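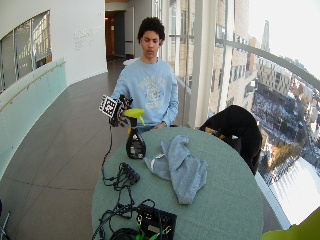 *Figure 1. Spray bottle and cloth task at the round table, sensor glove on the right hand.*

# Loss of hand tracking during demonstration recording: fault report

Project group: Obed Dramani, Nia Prosser, Ilari Rissanen
Supervisor: Leena Riihimäki

## 1. Background

The Netedau project records a person doing simple cleaning tasks and replays the motion on a small arm in the lab. Finger positions come from the sensors in the glove. The position of the hand in the room comes from the black-and-white marker on the back of the glove, as seen by the fixed camera. The two streams are joined by time stamp in our own program, Zundmont, and saved as one file per attempt.

This report covers one fault, found in February when a recorded file was replayed. The general results of the project are in the main report.

## 2. What happened

The task was to pick up a spray bottle, spray a cloth and put the bottle back on the table. The recording ended without an error message and the file passed our check, which at that time looked only at file length and the number of finger channels.

On replay the arm followed the reach correctly, stopped above the bottle, then moved sideways and down at the speed limit. The gripper struck the table top. Ilari Rissanen pressed the stop button after the contact. No person was inside the marked area. One gripper finger was bent and had to be replaced, and the table has a dent near the edge.

## 3. Finding the cause

The hand position in the file was constant for 300 ms and then jumped to a new value. The finger data carried on normally throughout the gap, so the glove itself was working. Zundmont had been written to hold the last good position whenever the marker was not found, and nothing in the file showed that a value had been held. The replay program therefore saw a hand at rest followed by a very fast move, and tried to follow it.

Three possible reasons for losing the marker were considered:

- the hand turning so that the marker faced away from the camera
- glare from the tall windows beside the table
- movement of the marker on its mount
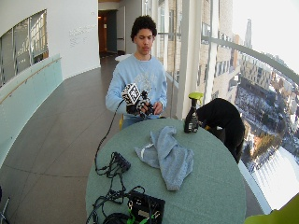
To separate these, the task was repeated with the arm switched off and the camera picture saved alongside the position data. Obed Dramani changed one thing at a time. Tilting the wrist towards the body while holding the trigger lost the marker on every attempt. Glare lowered the quality of the match but did not lose the marker by itself. The mount was tightened before the repeats, and this made no difference that we could measure.

The glove cable was checked too. It runs down from the hand over the table, and a pull on it turns the wrist slightly at the end of a long reach. We think this adds to the tilt – the effect was small and we did not test it separately.

## 4. Changes made

1. Held positions are now marked as such in the file. The replay program will not load a file containing any.
2. The replay program compares each step with the one before it and stops the arm if the step is too large. The limit was agreed with Urho Räsänen, who looks after the arm.
3. The arm now runs every new file at reduced speed first, with one person at the stop button and no other duty.

The second change was tested with the original faulty file, with the check for held positions turned off. The arm stopped in free air above the table in three runs out of three.

## 5. Remaining problems

The changes make replay safer but do not stop the marker being lost. Some attempts still have to be thrown away, mostly those with a strong wrist tilt. A second camera on the other side of the table would probably help. Keskinen, the workshop that made the first camera mount, has been asked for another, and it had not arrived when this report was written.

The replay limit is a fixed value. It has not been tested with a heavier tool on the arm, and it should be set again before anyone does so.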